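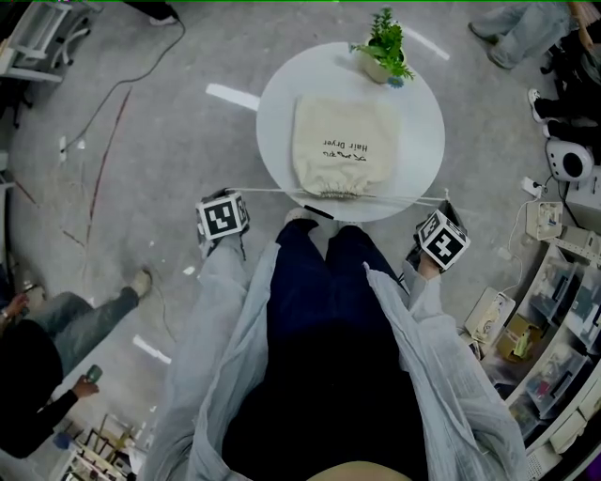
Workshop notebook, November. Sunday, started just after two.

Drawstring day! I have been looking forward to this one all week, daft as that sounds. The canvas hair dryer bags are back on the round table and I wanted to get the closing right before we touch anything else on the Levilbridge list.

Where we are: 149 closings tried, 144 of them good enough to keep. The other five all went the same way - one cord ran through quickly, the other hung back, and the mouth bunched up on one side like a badly tied bin liner. Easy to spot, easy to open out and start again.

What works best so far is laying the bag flat with the mouth towards you and pulling both cords out sideways, low over the table edge, at the same speed. I had been pulling up and out, which lifts the whole bag and lets the canvas fold over itself. Keeping it low is so much better. The gathers come out small and even, and I am really pleased with how tidy the neck looks when it goes well.

Opening is slower. You have to get into the gathers and spread them a bit at a time, and the canvas has a will of its own near the seam. My best was 51 seconds from fully shut to fully open, with the cord ends back level. Sure that can come down. Want to try working from the middle of the mouth outwards next time.

Small thing about the table: the plant stays. I moved it off once and missed it, and it makes a decent marker for how far back the bag can go before I am reaching. Far side, please, if you tidy up after me.

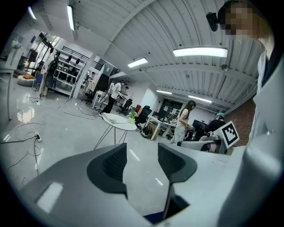
The table gives a little if you lean on it while pulling, so stand close and keep your weight on your feet. The round top is lovely for this all the same, no corners for a cord to catch on.

Running total on the Plasia sheet is now 3,056 across all the bag and pouch jobs. Quite something when I think how few we had in the first week.

Still to do:
- try the Herrero cord against the thin white one (thicker, might slide less)
- closing with something soft in the bag, then the real dryer
- knots at the cord ends, same size both sides
- ask Grisutach if the next lot can have a wider hem, the cords would run so much more freely

Stopped at twenty to six. Bags back in the box, cords pulled level first.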